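### 4.2 Open day at Peden

The second set of trials was run during the open day at the Peden site on 30/07/2025. Visitors stood behind a rope and could ask the operator to start a run at any time. Each run used cloths of mixed colours and a cardboard box. Figure 3 shows the wrist camera view with a pink cloth held between the fingers.
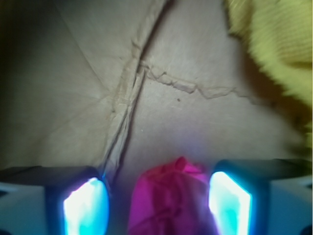 **Figure 3.** Wrist camera view, open day trials. The lit pads are on the inner faces of the two fingers.

We had planned 100 runs and kept to that number, with a pause of 10 minutes after each block of 10. The hall was brighter than our laboratory at Drestden, so the camera exposure was set again before the first block. It was left alone after that. Runs stopped by the operator were kept in the log and are listed separately in Table 5.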